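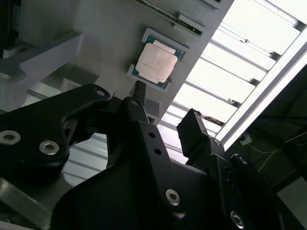

Taller de reparación de ordenadores, el sábado en el local de Putia

Vuelve el taller de montaje y reparación de equipos de sobremesa. Sábado, de 10 a 18 horas, planta baja del local de Putia. Entrada libre, pero hay que apuntarse antes - quedan pocas plazas.

La sesión de la mañana va entera sobre procesadores: cómo sacarlos del zócalo, limpiar la pasta térmica vieja, guardarlos en su soporte sin tocar los contactos. Por la tarde, memoria y fuentes de alimentación. La lleva Zodwa Masilela, técnica de Sernwood, que ya dio la edición anterior.

"Lo que más llega son procesadores sueltos en un bolsillo o en una bolsa de la compra, y así se estropean", explica Masilela. Pide que cada pieza venga en su bandeja o, si no hay, en una caja rígida.

Los organizadores han reunido casi 400 piezas de equipos retirados de oficinas de la zona. Las que funcionen se montarán en ordenadores para la biblioteca Radebe, que espera recibir los 8 primeros en octubre. El resto va a reciclaje.

Grupos de dos personas por mesa. Herramienta incluida, aunque quien tenga destornilladores propios que los traiga. Los menores de 14, acompañados.

Inscripciones con Precious Shezi, en el mostrador de Putia, todas las tardes asta las ocho. No se cogen reservas por telefono.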